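Lolell Play Kitchen Set, reviewed by a robotics club coach

Rating: 4.5 out of 5

Our after-school club has been working on pick-and-place all term, and by December the kids were so tired of foam cubes that I went looking for something more fun. A parent pointed me to the Lolell set, and I wish I'd bought it in the first week! We have 14 students between grades seven and ten, and every one of them wanted a turn with it the day it came out of the box.

What I love is how different the pieces are to grab. A cube is a cube, and once your arm can lift one it can lift the next. A bottle wants to roll, a strawberry is tiny, and a plate is just plain rude (try getting a finger under a flat rim and you'll see what I mean). Delia Núñez, who runs the programming side with me, had the students write a separate grasp for each shape, and the arguments over where to hold the ketchup bottle went on for 15 minutes. Best session of the year.

The colors are a big help too. Our vision group is just starting out, and strong reds and greens on a white table give them a fair chance. The see-through dishes are harder. One team, Plastik, picked the clear green ones on purpose and has been fighting with reflections ever since, very happily.

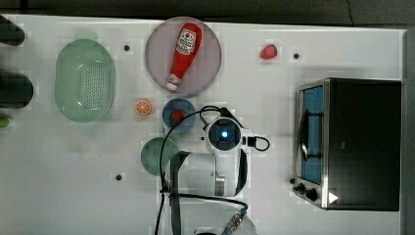
Club table with the arm in place, ketchup on the plate and the toaster oven off to the right.

Now the gripes. The small food is slippery, so we stuck a bit of rubber tape on our gripper fingers and that fixed most of it. The pieces came loose in one big bag, and you'll want a bin with a lid or you will lose the strawberry. I also wish there were spares of the little stuff. The Skurnov blocks we had before came with extras, and with kids this age you need them.

Would I buy it again? Yes, and I already have a second set on order for our other table. If your club is stuck on cubes, get some pretend groceries in front of that arm. Next up for us is putting the orange slice in the bowl, starting from anywhere on the table. Delia says two weeks, I say one!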